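3.2 The coffee table as a landing place

I'll admit I came to this part of the Flindthorpe study expecting to write about kitchens. Kitchens are where the mess is, or so I thought when we started in April. But I kept ending up back in living rooms, and mostly at the coffee table, which people in our interviews talked about with real fondness (and a bit of guilt!). One household told me theirs was "for best", then listed everything that had been left on it since breakfast.

What interests me is the gap between how dressed-up a room is and how ordinary the things in it are. I'd half assumed that a formal room would keep the clutter out, and the earlier Vatthorpe survey says much the same. I'm not so sure. Figure 2 is the one I keep going back to, with its gold trim and little laurel wreath, and a drinks bottle lying on its side on top.
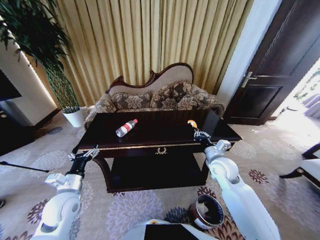 Figure 2. Formal living room with a dark wooden coffee table, a plastic water bottle and a small orange-and-yellow item on the top.

I coded both things on the tabletop as "stray", meaning they'd normally live somewhere else, though I went back and forth over the bottle for ages. The lower shelf gets its own code, as people use it quite differently from the top: it's where magazines and remote controls go to be forgotten, at least going by what we were told. Cushions I left out altogether. They belong on the sofa, and arguing over whether they're straight enough is a whole other paper. Section 3.3 takes up the side tables.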